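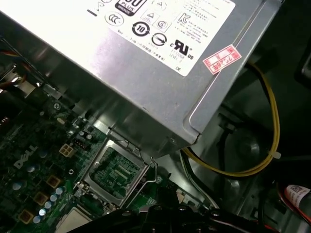

予算表はハンドの見積もりが出てから作ればいい、というのがアティナ・ヴラホプロスの意見だった。私たちBomanoの作業場でも最初はそのつもりでいたが、見積もりを待つあいだに作業台の場所が別の用途で埋まり、電源工事の申請も一か月ずれた。以来、予算表は空欄だらけのまま先に作り、見積もりが届くたびに埋めている。

このページでは、使用済みデスクトップPCの分解作業にロボットアームを一台入れるときの、機材の選び方と予算の組み方を順に説明する。対象は小規模な再生・リサイクルの作業場で、専任の生産技術担当がいないところを想定した。金額はすべてユーロ、税別。

手順1　やらせる作業を書き出す

機材のカタログを開く前に、今の分解作業を工程に分けて紙に書く。側面パネルを開ける、ケーブルを抜く、メモリを抜く、電源ユニットのねじを外す、電源ユニットを取り出す、CPUを外す、マザーボードを外す。このくらいの粗さでよい。

次に、それぞれの工程に「つまむ」「押す」「回す」「持ち上げる」「読む」のどれが含まれるかを書き添える。電源ユニットの取り出しなら、持ち上げると読む。読むというのはラベルのことで、型番や認証マークを記録してから棚に分ける作業場では、これも工程に数える。CPUソケットのレバーは押すと持ち上げるの両方が要る。ここで書いた動詞がそのままハンドとカメラの仕様になる。

全工程を一度に自動化しようとすると、予算はまず収まらない。工程を一つか二つ選び、残りは人がやる前提で組む。私たちが選んだのはメモリと電源ユニットだった。ケーブルは人が抜いている。コネクタの爪を押しながら引く動作は、今の二本指のハンドには荷が重い。

手順2　対象の機種を絞る

倉庫にある機種を調べ、台数の多い順に並べる。うちの場合は14機種あった。このうち上から三つを対象にし、残りは手作業のままにした。機種が一つ増えると治具と教示の時間がそのぶん増えるので、予算表には「機種追加」の行を最初から作っておく。

絞り込んだ機種ごとに、次の寸法を測っておく。

・筐体の開口部の幅と奥行き
・電源ユニットの外形と、隣の板金までの隙間
・電源ユニットの重さ
・メモリスロットから筐体の縁までの高さ
・ケーブル束が開口部をふさぐ範囲

隙間はいちばん狭いところで測る。電源ユニットの下や横を配線が通る機種では、束をよけた状態とよけない状態の両方を記録する。ノギスが入らない場所は、厚紙を切って差し込めば十分な精度で分かる。

手順3　ハンドとアームを選ぶ

アームから選びたくなるが、ハンドが先である。ハンドの重さに電源ユニットの重さを足し、カメラとブラケットとケーブルの分も足す。この合計に余裕を見たものがアームに必要な可搬重量になる。余裕の取り方はメーカーの手引きに従う。手首から離れた位置で重いものを持つ場合、カタログの最大可搬重量はそのまま使えない。

ハンドの候補が決まったら、外形図を実寸で印刷し、ボール紙で模型を作って筐体に入れてみる。閉じた幅だけ見て買うと、開いたときにリンクが外側へ張り出して板金に当たることがある。指先の幅、開いたときの最大幅、指の付け根の太さの三か所を必ず確かめる。

私たちはProllomonのハンドに3000の枠を取った。指先の交換部品は別の行にしてある。指先は消耗品として扱い、購入時に予備も一緒に注文した。ねじの規格をアーム側とそろえておくと、工具が一揃いで済む。
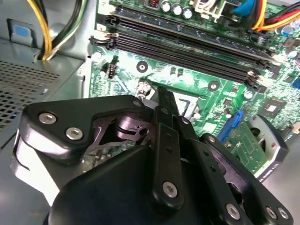 ハンドより治具に金をかけたほうがいい、筐体が動いたら教示した位置は全部ずれるのだから、とユッレ・ラマナウスカスは以前このページの下書きに書き込んできた。その通りだと思うので、治具の節を当初より長くした。

手順4　治具と作業台の費用を見積もる

治具に求めるのは、筐体を毎回同じ位置に、同じ向きで置けること。それに、引き抜く力がかかっても浮かないこと。電源ユニットやメモリを上に抜くと、固定していない筐体は一緒に持ち上がる。

最初の治具は、板に当て木とトグルクランプを付けた程度のもので構わない。一か月ほど使って位置が固まってから、金属のものを発注する。私たちは初めからSirkuraに加工品を頼み、クランプの位置を二度直してもらった。直しの費用は最初の見積もりに入っていなかった。治具の行には初回製作費のほかに、改修費を別に立てておくこと。

作業台については、天板の剛性、アームの固定穴、キャスターの有無を確認する。キャスター付きの台を使うなら、アジャスターで脚を浮かせて固定できるものにする。既存の台を流用する場合も、穴あけと補強の費用は予算に入れる。

手順5　カメラと照明を見積もる

手首に付ける小型カメラは本体が安く、予算表では目立たない。注意が要るのは周辺の費用で、ブラケット、延長ケーブル、ケーブルの保護材、照明、交換用の予備を足すと本体の値段を超える。

照明は筐体の中で試す。作業場の天井灯だけで撮ると、金属の電源ケースや白い塗装のパネルは白く飛び、指の下側は暗くつぶれやすい。ラベルの小さな文字を読む工程があるなら、拡散板を付けた照明を借りて、実際の電源ユニットを使って撮り比べる。文字が読めるかどうかは、候補のカメラで撮った画像を拡大して判断する。メーカーのサンプル画像は判断材料にしない。

カメラと照明の合計で2000を見ておいた。うちの実績ではこの枠にほぼ収まったが、照明を後から買い替えたため、治具の改修費から少し回している。

手順6　人の時間を予算に入れる

機材の行が埋まったところで、時間の行を作る。漏れやすいのは次のものである。

・設置と配線
・リスクアセスメントと、必要な場合の安全柵やセンサー
・教示、または操作データを集める時間
・機種を切り替えるたびの確認
・失敗した個体を手作業で片付ける時間
・担当者の研修と、その担当者が休んだ日の代わり

うちではレフテリス・ステルギウが教示を受け持ち、最初の機種だけで予定の倍の時間を使った。二機種目からは速くなった。時間は社内の人件費に換算して金額で書く。ゼロと書いてある行は、あとで必ず誰かの残業になる。

統合を外部に頼む場合は、Chareonsukのように現地調整を日数で請求するところと、一式で請求するところがある。一式の見積もりを受け取ったら、調整が延びたときにどちらが負担するのかを文書で確認する。立ち会いに使う筐体は何台でも壊してよいものを用意しておく。

手順7　購入を二回に分ける

一回目は、ハンド、カメラ、仮の治具まで。アームは借りるか、短期のレンタルにする。この段階の支出は約4000を目安にし、レンタル料は別枠で管理する。

一回目の機材で試すことは決めておく。

・電源ユニットのねじを外した状態から取り出せるか
・メモリのラッチを人が開いておけば、モジュールだけを抜けるか
・ハンドが配線を引っかけずに出入りできるか
・ラベルを読める画像が撮れるか

結果は機種ごとに、成功、やり直し、人が介入、の三つに分けて記録する。介入した場合は何に当たったか、何をよけたかを一言書く。この記録が二回目の購入、つまりアーム本体と本番の治具の仕様書になる。

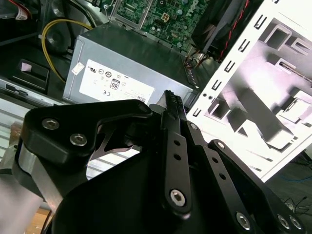
開いた筐体に入るグリッパと、奥の電源ユニット

手順8　見積もりを比べる

見積もりは項目の切り方が会社ごとに違うため、届いたままでは比べられない。自分の予算表の行に合わせて振り分け直し、埋まらなかった行を質問として送り返す。質問の例を挙げておく。

・制御ボックスと非常停止は本体価格に入っているか
・ハンドの取り付けフランジと通信ケーブルは付属か
・ソフトウェアの利用料は買い切りか、年ごとか
・保証期間中の送料はどちらが払うか
・指先と外装部品は単品で買えるか、納期はどれくらいか
・故障時の代替機はあるか

グリゴリス・バラスカスは部品の納期を一番上に置いて点を付けている。私は年間の利用料を上に置く。順番は作業場の事情で変わるので、社内で決めて表の頭に書いておけばよい。

決裁に回す表は一枚にまとめる。列は、項目、数量、単価、一回目か二回目か、見積もりの有効期限、備考。有効期限の列は省かないこと。うちは6月に取った見積もりを期限切れのまま回してしまい、アレティ・プサラスに全部取り直してもらった。

補足　中古の機材について

中古のアームは本体が安いが、制御ボックスの世代とソフトウェアの対応を先に調べる。稼働時間の記録が残っていないものは見送った。ハンドの中古は、指の付け根のがたつきを手で確かめてから決める。中古品の行には点検費を付け、予備部品が手に入らなかった場合に新品へ切り替える金額も隣に書いておく。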